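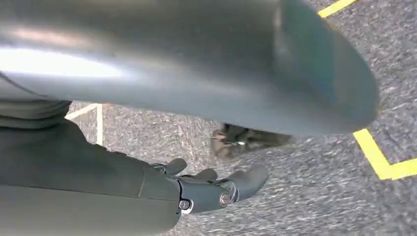

**Skudex finger set, rental or buy?**

### panelpusher

We're three weeks into a trial of the Skudex finger set, rented through Deliteck. The job is moving curved plastic panels to and from green crates on carpet, with tape squares marking the stations. Deliteck wants $504 a month with support. Without support it's $466. Has anyone kept one past the trial?

What I can report so far:

- Setup took 7 hours, most of it wrist calibration.
- The fingers hold a smooth panel better than our old parallel jaws did.
- The manual is thin. The section on grip force is one page, and the units change halfway down.
- Support answers email in the afternoon and never in the morning.

### kestrel_ops

We kept ours. Pay the extra for support, at least through the first winter. Our rubber got stiff in November and they swapped the fingers without an argument.

What are you picking from? The demo shelf Deliteck sends has a lip on it that makes everything look harder than it is.

### panelpusher

Not their shelf. Blue steel units on casters, crates stacked two high, label holders facing out. The casters worry me more than the hand does. If a unit gets bumped, the taught positions are off and we start over.

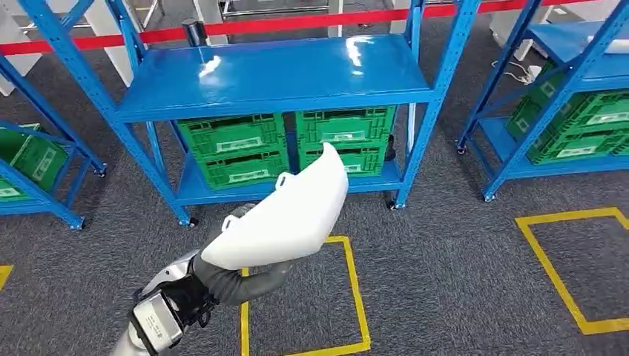
### torque_and_tea

Then a finger set is the wrong thing to spend on. Get the Levchenko locating plates and pin the shelves down. I ran plain jaws against pinned shelves for a year and never needed anything fancier.

### kestrel_ops

Plain jaws are fine on crates. On a glossy curved panel they slide unless you close hard enough to mark it. I've scrapped parts that way.

### torque_and_tea

Put pads on the jaws. Pads cost almost nothing. I still think $504 a month is a lot for something that wears out.

### panelpusher

I tried pads. They worked on flat stock and let go on the curve. I do agree about the plates, and I've asked for a quote.

More on the grip, for anyone else comparing:

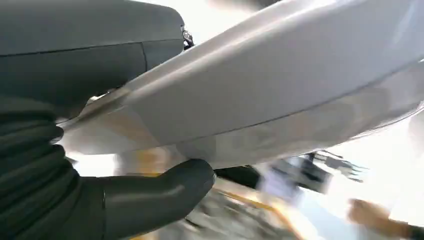
Grip height is the setting I would check first on this kit. The default in the Skudex software closes at the middle of the part, and with our panels that let the far end drop. I set it lower. With the fingertip up against the bottom rim, the rim has something to rest on, and I could back the force down two steps. It does leave a lot of panel sticking out past the hand -- plan your path around the part, because the software only checks the arm.

### kestrel_ops

That last bit should be in the manual. Did you try the Hiltport path checker? It takes a part model.

### panelpusher

Not yet. Is it a separate license?

### kestrel_ops

Yes, yearly. Ask Deliteck to put it on the same quote -- they did for us, but I had to ask twice.

### torque_and_tea

So now it's a rental, a license and a set of plates. Post the total when you have it.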